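# Notes for session 6: can a machine do this chore yet?

August 27, 2020. Please read these before we meet, and bring the worksheet from last time (the one with Nele Reuter's laundry example on it).

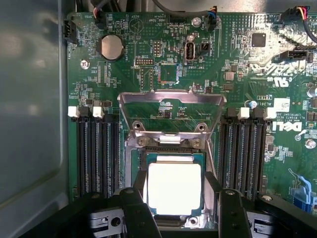 ## Swapping a processor

I love this job as a test case! It looks like nothing. The load plate is up, the processor is sitting in its socket, and a person who has done it a few times lifts the thing straight out and chats the whole way through. For a gripper it's one of the meanest little jobs on the shop floor. The chip is thin at the edges, there are memory slots on both sides, and the fingers have to fit in between without leaning on anything.

Bernd Dreßler asked last session why we can't just tell the arm where everything is. Well, you can, if the case always sits in the same place. Shift it by the width of a fingernail and your nice list of positions is no good (ask me how I know).

## What I'd call "yet"

I use a pretty strict rule. The machine has to do the job 200 times in a row with no one standing next to it. In our Kavis runs last year we got to 11 before somebody had to step in, and I was thrilled with 11.

Shiny metal is a big part of it. A bright heat spreader can come out nearly white to a camera, and then the edge you wanted to grab is hard to find. Drinking glasses and wet spoons give you the same headache in a kitchen.

## For next time

- Pick one chore from home and write down every point where you *feel* your way instead of looking.
- Mark the steps where a slip would break something.
- Read the Drernon handout up to the part on force limits. Skip the math if you like, we'll do it together.

Room 201 again, and Sieglinde Harms is bringing the spare sockets.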